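4.2 What people said about saying grace

I'll admit I came to the Ralura interviews expecting the young families to have dropped table blessings altogether. I grew up with a grandmother who wouldn't let you touch a potato until the amen, and I'd assumed that sort of thing had gone with her! But of the 57 households that kept a prayer diary for me through May, only three never prayed at a meal in the whole month, and one of those told me they sing instead (which I've coded as a blessing, though my coding partner still disagrees).

What did change was the wording. Families from the Cisholm chapel stuck to the printed grace, even with toddlers shouting over it, while the Tronora group made theirs up as they went along and often slipped in a neighbour who was poorly or a cousin's driving test. Two mothers said they felt a bit of a fraud reading someone else's words. A father in the chapel group felt just the opposite: the old lines carried him on evenings when he had nothing to say to God at all.

I asked everyone where the habit was weakest, and the answer was nearly always breakfast. People eat standing up, or in turns, or in the car. Figure 3 shows a table with a cup on it, and the diary counts by meal are in the appendix.
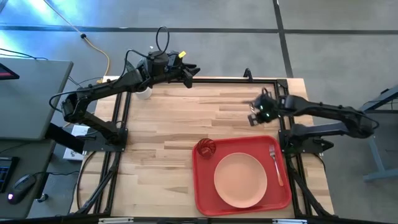
Figure 3. Tabletop with a white cup.

Guests were the other sticking point. Several people told me they go quiet when a friend who doesn't believe comes for supper, and then feel guilty over the washing-up. I'll come back to them in the next section, alongside the Vītola interviews.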